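Zuneren kitchen demos, weekly catch-up
Friday, September 23, 2022

**Present:** Signe Eskildsen (chair), Gunnlaugur Fogh, Bence Kozma, Shirley Vachon (notes)
**Apologies:** Eyvindur Steinarsdóttir

### 1. Last week's actions

All done except the spare foot pedal, which Bence is still chasing with Pludumer.

### 2. Demo count

Gunnlaugur read out the total: 833 good demos on the counter tasks, and the last batch is easily our best yet! Signe went through a handful on the big screen and everyone was pleased with how smooth the hand-guided ones have become. There is far less of the stop-and-start we had in the summer, and the approach to the toaster now looks like something a person would do at breakfast.

Shirley asked whether the remote-control demos are catching up. Gunnlaugur thinks so. He takes about 16 minutes to settle in with the controller, and after that his runs are nearly as tidy as the ones done by hand (Bence disagreed on "nearly", in a friendly way).

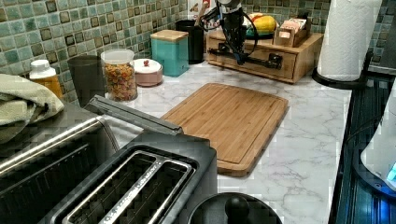 Bence would like everyone to slow down just before the fingers close. Most of the runs we throw away go wrong in that last little stretch, where the person teaching is already thinking about the next move. He showed two of Signe's runs with a short pause before the grasp and they were lovely to watch. Agreed to try it for a week.

### 3. By hand or by remote?

Good long talk on this one. Signe finds guiding by hand much quicker to teach to new people, and you can feel when you have brushed against something. Gunnlaugur likes the remote for anything near the back wall, where leaning in with your own arm is awkward. Shirley suggested we record the same task both ways and compare, and there was real excitement about that.

**Decision:** five people, same task, both methods. Order to be swapped between people so that practice doesn't favour one side.

### 4. Clollo

The new version of Clollo lets you trim the start and end of a run straight after recording. Bence has tried it and is very happy. One snag: it forgets the task name if you go back a step. Type it in again for now.

### 5. Visit from Zoëga

Moved to December. Signe wants visitors to teach a task themselves, and all present were keen.

### Actions

- Signe: write the task sheet for the comparison
- Gunnlaugur: book people, remote sessions first
- Bence: report the Clollo snag; chase the pedal
- Shirley: send these notes to Eyvindur and ask if he can join the comparison

Next meeting same time next week, 9 o'clock start.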